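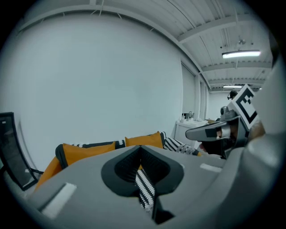 Padded orange segments outlined in black.

Repairing insulated clothing at Cendstead
Saturday, July 11, 2026

The repair shop at Cendstead, on the harbor road in Grundness, takes in insulated clothing and sleeping bags for most of the year. July is the slow month for wear and the busy month for repair. The head repairer, who trained in sailmaking and moved to garments later, agreed to talk about method on the condition that the shop's customers stayed out of it. The conversation took place over one morning and has been shortened.

Most of the work begins with a question about construction. A padded garment is either stitched through, with the outer fabric and the lining sewn directly together, or built with internal walls that keep the two layers apart. "Stitched-through is light and easy to sew, and every seam is a cold line," the repairer said. "With walls you lose the cold lines, but if a wall tears you can't see it from outside. The fill moves into the next chamber and the customer tells me the down has gone."

A torn wall is found by hand. The repairer holds each chamber closed at one end and pushes the fill along it. If it passes a point where it should stop, the lining is opened at the nearest seam and the wall is resewn to its original line. The opening is kept to the length of a hand where possible.

Fill is the second question. Synthetic batting comes as a sheet and stays where it is sewn. Down is loose and has to be weighed. The shop works in steps of 12 grams for body panels and smaller amounts for sleeves, and weighs the bag of fill before and after each transfer. "You don't judge it by eye. Down that has been sitting compressed looks like nothing, and down that has been out of the bag for an hour looks like far too much."

I asked about overfilling, which some customers request. The repairer was not in favor. A chamber has a fixed volume, and past a certain point added down has no room to open. It makes the segment stiff, puts load on the stitching and adds weight. "One panel that is harder than its neighbors will pull. You get a crease at the seam, and the crease is where it wears."

Thread takes up more of the day than I had expected. The shop buys polyester thread from Demirtaş in three weights and uses the lightest on anything under 20 denier. Cotton is avoided on outer fabric. Needles are changed after every garment, and a microtex point is used for all tightly woven shells. "A blunt needle makes a hole bigger than the thread, and down comes out of that hole for the rest of the garment's life. People blame the fabric. Usually the fabric is fine."

Stitch length is set at about three millimeters for long seams. Shorter stitches look stronger and perforate the cloth like a stamp. Where the black binding or piping on a garment has frayed, it is replaced over the full seam, end to end, as a join in the middle of a run tends to lift in the wash.

Patches are a matter of some disagreement in the trade. Adhesive patches hold well on a clean, smooth shell and poorly on one with body oil or sunscreen in it. The repairer washes first, patches second, and rounds every corner with a coin as a guide. For tears over 100 millimeters the shop replaces the panel. It keeps shell fabric from Skutidetti in the common colors, though orange is difficult. "Orange fades toward pink or toward brown depending on the dye. I can match it new. I can't match it after five summers, so I show the customer the swatch in daylight and they decide."

On washing, the advice was plain. Use a front-loading machine, a small measure of down soap, two rinses and a long drying time on low heat. The garment comes out every half hour and the clumps are broken up by hand. A sleeping bag may need most of a day. "If you think it's finished, give it another cycle. The middle of the chamber is always last."

The shop carries out close to 300 repairs between April and the first frost. Turnaround at present is three weeks, longer for sleeping bags with internal walls. Garments should be handed in clean, with the pockets emptied and any loose pieces of fabric in a separate bag.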